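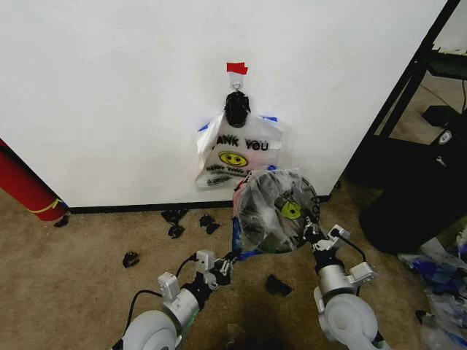
My sister-in-law sent me a link in June to one of those articles about carrier bag storage. You know the sort. Eleven ways to tame the drawer, most of them involving an empty tissue box or a length of fabric with elastic at both ends. I read it with my arms folded, which is how I read most things about storage, and then of course I went and looked in the cupboard under the sink.

There were 126 bags in there. I did count them, because I wanted a number to argue with. Some were inside other bags, and those were inside a bigger one which had lost a handle, and at the very back was a paper one from a shoe shop that closed before we moved here.

The article's first suggestion was folding. You flatten the bag, fold it lengthways into a strip, then turn the end over and over like a samosa until you have a tidy little triangle with the handles tucked in. I have tried this. I did a dozen at the kitchen table with the radio on, and they looked very smart until I put them in a drawer and shut it. Plastic doesn't want to be a triangle. By the next morning half of them had relaxed into something closer to a cabbage leaf. Lizeth Taipe, who lives two doors down and has been folding hers for years, says I wasn't pressing the air out. I was pressing the air out.

The second suggestion was a dispenser. A Brultitz, in this case, a sort of tube you fix inside a cupboard door, feeding bags in at the top and pulling them out at the bottom. I bought one, in spite of myself. It claims to hold a great many bags and I dare say it does if you ram them in with a wooden spoon, but then getting one out brings three of its friends along, and you spend the time you saved stuffing those back in at the top. Mine came with two sticky pads. One of them let go inside a fortnight. 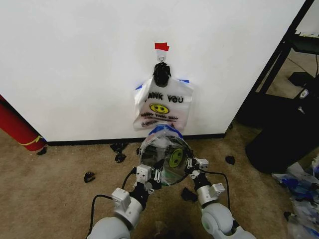
So the method I was left with is the one my mother used, a bag of bags on a hook. You take the stoutest one you have, hang it up, and put the rest inside. No folding and no dispenser. I had my doubts about this as well, mainly about the hook. A thin carrier hung by its handles sags open on one side, everything slides to that side, and the handles stretch until they're like string. Gathering the handles into one thick knot and hanging it by that is sturdier, I think, and a strip of blue tape at each top corner is a decent idea for stopping the thing swinging about, provided you use the painter's sort that's meant to peel off again. The ones with the smiley face and the THANK YOU on the front are flimsy for the job, if you ask me. They're cheerful, I'll give them that. I would still want something heavier taking the weight.

Then there's the question of what goes in. I scrunch. I've stopped pretending otherwise. You squash the bag into a ball between your hands, push it down, and that's one done. Édgar Rivadeneyra left a comment on my last post (the one about tea towels, which got far more comments than it deserved) to say that scrunched bags take up twice the room of folded ones. Maybe so. But a scrunched bag takes me no time at all and a triangle takes me long enough to start resenting it, and I would sooner give up a bit of cupboard.

I do have one rule, and it's a dull one -- shake them out first. Turn the bag upside down over the bin and give it a proper flap. Onion skin, receipts, the little stalk off a tomato, it all goes in otherwise, and then it ends up on the floor whenever you pull one out. If you keep your bags over carpet, I'd be stricter still. Our old flat had carpet right up to the kitchen door and I was forever picking up small dark bits that the hoover had gone over and ignored.

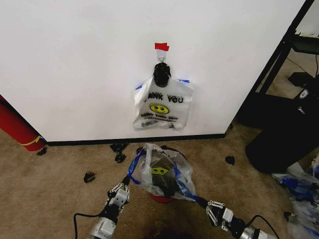 As for where to put the hook, I've gone back and forth. Inside the cupboard door is the obvious place, except that the door then won't close on a full bag. On the open wall it's easy to reach and looks dreadful. I've settled for the wall by the back door, low enough that the children can reach it, on the theory that they might then use it. So far they have used it to hang a wet swimming costume.

Stick-on hooks I don't trust much, though I'll admit a bagful of carriers weighs next to nothing. Wipe the wall first, leave the pad alone overnight before you hang anything on it, and don't yank. I yank. That's my trouble with them.

What none of the articles want to talk about is how many you should keep in the first place. After my count I sorted them on the kitchen floor. Anything with a hole went, along with anything sticky and anything so thin that I could read the cooker clock through it. Our larger supermarket has a collection bin for soft plastics by the trolleys, so I took them there, in a bag, and then stood about wondering whether the bag should go in too. It did.

I kept roughly 2 dozen. They fit in one carrier on one hook with room to push a hand in. Lizeth has offered to come round and show me the triangle again, and I've said after the holidays.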